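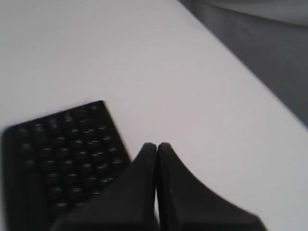
Grulham Genealogical Society Releases Index to Tomaszewski and Suller Family Papers

GRULHAM, December 2025. The Grulham Genealogical Society has released a searchable index to the family papers of the Tomaszewski and Suller lines, which were joined by marriage in the county in the late nineteenth century. The index covers births, baptisms, marriages and burials across seven generations and is free to search at the society's reading room.

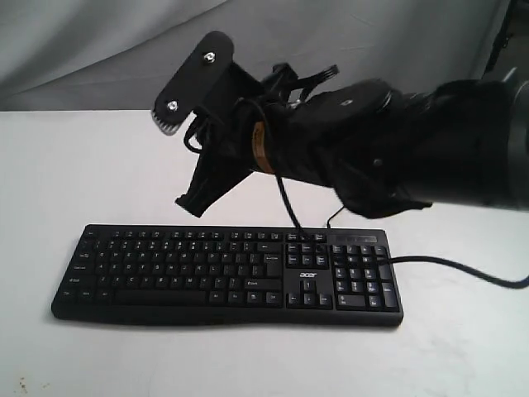
Reading time: 2 min

The papers fill 11 boxes and came to the society in October from descendants of the Suller family. They include two family Bibles, letters, land deeds and a handwritten pedigree that traces the Tomaszewski line to the village of Plorngate.

Each entry gives the full name, date and place of the event, the names of parents where recorded, and the box and folder where the original can be found. Spellings are kept as written, with cross-references for common variants. Dates marked "circa" come from age at death or from census returns.

Records of people who may still be living have been left out. Corrections should be sent in writing with a copy of the source. The reading room opens at 9 a.m., and original papers must be requested one day ahead.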